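House rules for the hand grippers

October 28, 2018

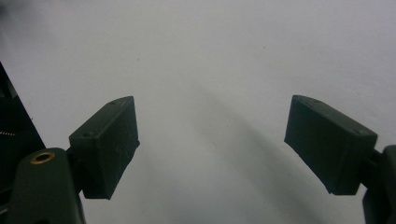

I have been writing down the rules we use at Semport for recording with the hand grippers, mainly so I can stop repeating them across the room. Hemi Pirihi wrote the first list in September. It fit on an index card and most of it still holds.

Start every take with the fingers open and nothing between them. Hold still for 2 seconds, then move. If you forget, start over – don't try to fix it afterward by trimming.

Wipe the pads before each session. Scuffs are fine. Tape residue is not. If a pad has shifted on its mount, tighten it and write that in the log, even if the change looks tiny.

Take a break after 8 takes. People argue with this one, but tired hands get jerky and the bad takes have to be found later by someone else.

Keep the failed grabs. Mark them as failed and leave them in the folder. We had 921 takes in the Salley set and no way to tell which drops had been deleted, so now deleting needs two people to agree.

The rule I am still unsure of is speed. Hemi wants a fixed pace for everyone. I would let people work at their own pace and note it in the log. We will try his way on the Oltska set first, and I'll change the list if it needs changing.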